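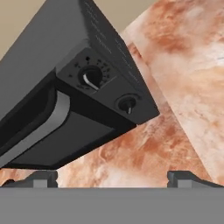
Dial and end panel, computer render.

Drutov Festival Screener Kit

I put this kit together after my third year of sending short films out to festivals, when I got tired of renting a different projector for every test screening. If you've made a short and want to watch it with a real crowd before you submit it, this is the stuff I use myself.

The projector is the Nikonent 3000. It's bright enough for a church hall with the curtains half open, and it plays 24 frames a second properly, so your slow pans don't stutter (a lot of cheap ones get this wrong and it drove me crazy). You get the Pelupessy folding screen with it, plus two powered speakers and a bag of cables. I label every cable. Please put them back in the right bag!

Setup takes me 9 minutes, but I've done it a lot – give yourself half an hour the first time. The screen legs click twice when they're locked. If you only hear one click, push harder.

What's in the kit:
Projector with remote and spare batteries
Folding screen and carry case
Two speakers with stands
4 HDMI cables, mixed lengths
Media player, already set up for ProRes and H.264 files

Rental is $60 a night, pickup from my shop in Stodirgate any time after 3 p.m. Bring it back by noon the next day. I don't ship the screen, it's too long and I've had one bent already. November books up early with student showcases, so write to me ahead of time if that's your month.

Subtitles work fine as a separate SRT file, just give it the same name as the film. DCPs won't play on this player – export a ProRes copy first.

Add-ons: second screen, wireless mic, blackout cloth by the yard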